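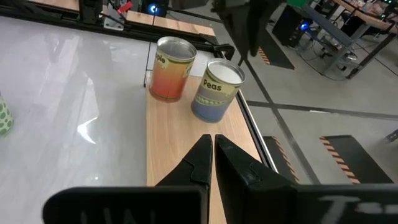
Kelitz shelf-restock study, bench 2 – pre-run inspection checklist with comments
The method compares grasp success when the policy receives wrist views only against wrist views plus fixed views. Results can be compared only if the bench is set up the same way each time. Cans at the end of the wooden board, such as the peas can and its taller neighbour, must be visible past both fingertips before a run is logged.

1. Rails and mounts. Check all fasteners for play.
Status: OK
Comment: One bolt on the left base retightened in June. No movement found at this check.

2. Finger pads. Inspect for wear and residue.
Status: OK
Comment: Pads replaced after 78 trials. Use the Katik pads only – the earlier set gave a different friction value.

3. Emergency stop. Press once with the arms powered and confirm both halt.
Status: OK

4. Cable routing. Move each wrist through its full range.
Status: Recheck
Comment: Slight drag on the left wrist at full rotation. Add slack before the next block.
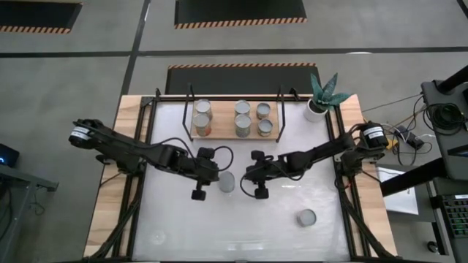
The drag does not affect the centre of the work surface, so the Serrano baseline block can go ahead. Trials that need full rotation are on hold.

5. Fixed views. Compare with the stored reference.
Status: OK

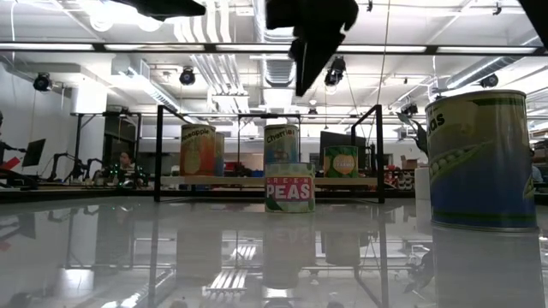
Item 5: fixed view across the tabletop, green peas can near centre, shelf behind.

Comment: Reflections of cans on the surface caused 4 false detections in the Karkdale block. Keep the mask on and report masked and unmasked results separately.

6. Trial log. Record failed grasps as well as completed ones.
Status: OK
Comment: 2 entries had no failure code. Both corrected from the recordings.

Checked 1 July 2024. Item 4 remains open.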